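Why Tiles Shine and Grout Does Not
Household Science for Young Readers, Illport Learning Pages
14 November 2019

A tiled wall is made of two materials. One of them is easy to wipe. The other takes more work.

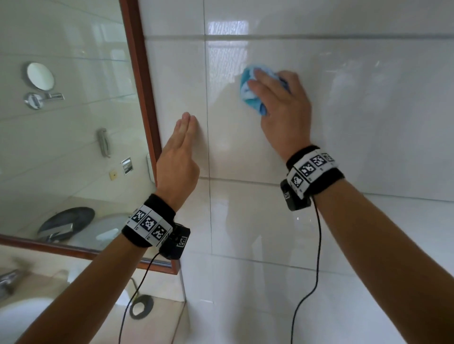 What a tile is made of

Most wall tiles start as clay. The clay is mixed with other ground minerals, pressed into a flat shape and baked in a very hot oven called a kiln. A kiln can be hotter than 2000 degrees Fahrenheit. A kitchen oven is usually set to a few hundred degrees.

Baked clay is full of tiny holes called pores. Water can soak into them. A plain clay flowerpot has pores too, and its outside gets darker when the soil inside is watered.

To keep water out, the front of the tile is covered with glaze. Glaze is a mixture of water and finely ground minerals. In the kiln, the minerals melt together. When they cool, they form a thin layer of glass that is stuck firmly to the clay.

Why glazed tiles reflect light

Light travels in straight lines. When it hits a very smooth surface, most of the reflected light leaves in the same direction, so you see a bright patch or a blurry picture of the window. This is called specular reflection.

When light hits a rough surface, it bounces off in many directions. The surface looks dull. This is called diffuse reflection. Paper, brick and grout all reflect light this way.

What grout is

The narrow lines between tiles are filled with grout. Many kinds of grout are made of cement, water and fine sand. Some leave out the sand. Grout is spread into the gaps as a paste and then hardens.

Grout has three jobs. It fills the gaps, it supports the edges of the tiles, and it helps keep dirt from getting in behind them. Cement grout has no glaze, so it is rough and has pores. Dirt, soap and grease can settle in the pores. For this reason the lines on an old wall are often darker than the lines on a new one.

What dirt on a wall is

In a kitchen, the dirt is mostly grease. Tiny drops of oil rise from a hot pan, drift through the air and stick to the wall. Dust then sticks to the oil.

In a bathroom, the dirt is mostly soap scum and limescale. Limescale is made of minerals, mainly calcium, that were dissolved in the water. When the water dries up, the minerals stay behind as a chalky white layer.

How a cloth removes it

A cloth is made of many thin fibers. When it is pushed across a tile, the fibers rub against the dirt and loosen it. This rubbing force is called friction. Pressing harder makes more friction. Bunching the cloth up puts the push of the hand onto a smaller area, so the pressure there is greater.

Water helps by filling the spaces between the fibers and carrying the loose dirt away. Water alone does not mix well with grease. A drop of dish soap solves this problem. One end of a soap molecule holds on to water and the other end holds on to grease, so the grease can be rinsed off.

Try it: the drop test

You need a spare glazed tile, a cup of water and a spoon.

1. Lay the tile on a table with the shiny side up.
2. Put one drop of water on it. Look at the shape of the drop.
3. Turn the tile over. Put one drop on the unglazed back.
4. Wait five minutes and look at both sides. Lift the tile carefully and keep it level.

The drop on the glaze stays on the surface. The drop on the back usually spreads or sinks in — how fast depends on the kind of clay.

Words to know

Glaze: a thin layer of glass on baked clay.
Grout: the hard filling between tiles.
Kiln: a very hot oven for baking clay.
Limescale: minerals left behind by dried water.
Pore: a tiny hole in a material.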